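The subscription you forgot is the business plan

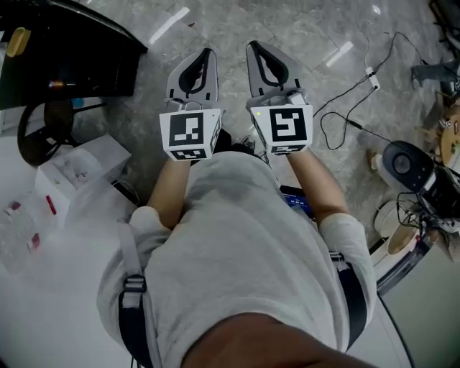

OPINION | MONEY

May 2023

I pay Noltico 8 dollars a month to store photos I haven't looked at in two years. I know this because I finally sat down with my bank statements and a pencil, and the total for the past year came to $667. That covers 14 subscriptions. I could name six of them from memory.

The companies say we like it this way. Ikmont, which sells a meal planner, calls its monthly fee "a relationship." I have had relationships, and none of them raised the price in July and told me in a footer.

I'm told small payments make good things affordable. Maybe so for a person who uses the thing every day. I doubt that describes most of us. Filali let me sign up with one tap and then asked me to call during office hours to leave. If people were so happy to stay, I don't see why the door needs to be that heavy.

Drodulex at least sends a reminder before it charges you. It arrives at 2 in the morning, and the cancel link is in gray type, but it comes.

The usual answer is that adults should read their statements. Fine, I read mine. It took most of an evening — and I still can't say what one of the charges is for.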